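Marmalade season: who else is knee deep in Sevilles?
Preserves and Pickles board, page 1 of 1

pithandpeel
January, so you know what that means! Found a crate of Sevilles at the market this morning and my kitchen already smells like heaven. I'm doing the whole fruit method again (boil them whole, scoop, slice, then back in the pan with the sugar) and I want to hear what everyone else is up to. Last year's batch was a bit slack but the flavour was the best I've ever made, properly bitter with a lovely deep colour. Who's in?

Elsa Bakke
Me! Always me! But I'm a slicer, I can't do whole fruit. I love standing there with the radio on cutting the peel by hand, and I'm sure you get a cleaner jelly from soaking it overnight. Whole fruit always goes cloudy when I try it.

pithandpeel
Cloudy is fine, cloudy is where the flavour lives. I do like yours when I see it on the windowsill though, I'll give you that.

hobnob467
Can I ask a daft question? How thick do you cut? My mum did great chunky bits you had to chew through and I've never got them soft.

Elsa Bakke
Not daft. Cook the peel until you can squash a piece between finger and thumb BEFORE any sugar goes in. Once the sugar is in it won't soften any more, however long you boil it. I give mine a good 2 hours at a simmer.

Drimance
I'd go longer than that for chunky. And please, people, warm your sugar in a low oven first. It makes such a difference to how fast it comes back up to the boil.

pithandpeel
I stopped warming sugar years ago and noticed no difference at all. One less tray to wash!

Drimance
We will never agree on this and I love that we do it every January.

hobnob467
What about setting point? I have a thermometer but I don't trust it.

Agathe Vidal
Cold saucer in the freezer, a teaspoon of marmalade on it, wait a minute, push with your finger. If it wrinkles you're there. Take the pan off the heat while you wait or you'll sail straight past it. I also put 100 g of dark muscovado in with the white for a big batch, it's gorgeous, a bit like treacle toffee at the back.

hobnob467
Ooh, muscovado. Writing that down.

Drimance
Careful with it, it hides the orange if you get carried away. I'd rather have a splash of whisky, stirred in off the heat.

pithandpeel
Both! Why not both? Right, my pan is on. I'm doing the labels at my desk while it simmers, so I'm well out of the way of the steam. Plain white ones this year with just the month and "thin", "thick" or "whisky".

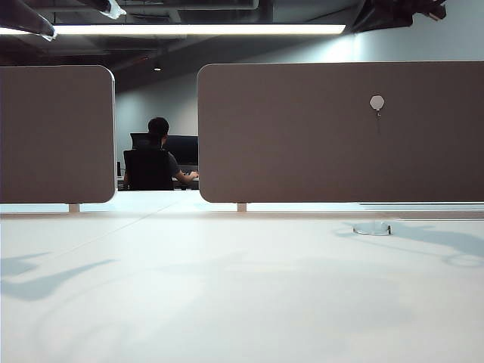
Agathe Vidal thinks plain labels are a mistake and that you should write the sugar on them too, otherwise by summer you won't know which batch you liked. Yes, I'm talking about myself in the third person, I feel strongly about it.

Elsa Bakke
She's right, you know. I had a whole shelf once marked "good one" and no clue what I'd done.

pithandpeel
Fine, fine, sugar goes on the label. Has anyone tried freezing Sevilles whole for later? I've got more than will fit in the pan.

Drimance
Works a treat. Add an extra lemon though, they lose a bit of pectin in the freezer. Cook them from frozen with the whole fruit method.

hobnob467
So slicers can't freeze them?

Elsa Bakke
We can, we just slice first and freeze the peel, juice and pips in separate bags. Label those as well!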